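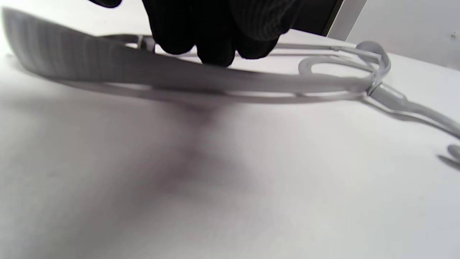 Notas para la charla: ¿pueden ya las máquinas con las tareas pequeñas?

Tiempo de lectura: 4 minutos

Apertura (sin prisa, dejar que la gente se siente)

Buenas tardes a todos, y gracias por quedaros después del café, que sé lo que cuesta. Quiero empezar con una correa, una correa gris de tejido plano, sobre una mesa blanca, y los dedos de un guante negro que aprietan hacia ella. Debajo asoma un armazón de plástico gris claro. Cualquiera de vosotros ha hecho algo parecido esta semana con una mochila o con la silla del niño, y seguro que no se acuerda, porque las manos lo hacen solas mientras la cabeza está en otra parte.

(Pausa. Preguntar quién ha peleado hoy con una hebilla. Siempre se levanta alguna mano.)

Por qué una correa es difícil

A mí las piezas rígidas me dan poco miedo. Un plástico curvado está donde está, y si el robot lo encuentra una vez, lo encuentra la siguiente. La correa es otra historia, porque se dobla, se retuerce y cambia de forma en cuanto la tocas. Y encima, fijaos, la mano tapa en parte el pequeño enganche que une la correa al armazón, justo el punto que más nos interesaría ver. Una persona se arregla con el tacto, pero a la máquina hay que darle ese tacto de alguna manera, y ahí andamos todavía, con mucha ilusión y bastantes tropiezos.

Lo que probamos en Vokent

En febrero montamos en el taller de Vokent 2 puestos, uno con el brazo Clasa y otro con el Aigner. La tarea era pasar una cinta por su enganche y tensarla. Hicimos 80 intentos con cada uno. El Clasa terminó bien 65, que a mí me alegró el día, lo confieso. El Aigner se quedó bastante más abajo, aunque trataba la cinta con un cariño que daba gusto verlo.

(No leer la tabla entera. Si preguntan por tiempos: una persona con práctica sigue siendo mucho más rápida.)

¿Y en casa?

Pues en casa, de momento, poquito. En el taller decidimos la luz, la mesa y el orden de las piezas. En una cocina hay migas, un gato y una bolsa colgada del pomo. Para el turno de tarde del proyecto Darken sí me veo dejando un brazo con las correas, con alguien cerca que le eche un ojo. Para doblar la ropa de mi familia, todavía no le doy las llaves.

(Abrir preguntas. Tener a mano la cinta de repuesto para pasarla entre el público.)

Usamos cookies propias y de terceros para mejorar tu visita. Aceptar / Configurar

Artículos relacionados
Elegir guantes para trabajo fino en banco
Cintas, cables y otras piezas que no se están quietas
Darken: preparar un puesto compartido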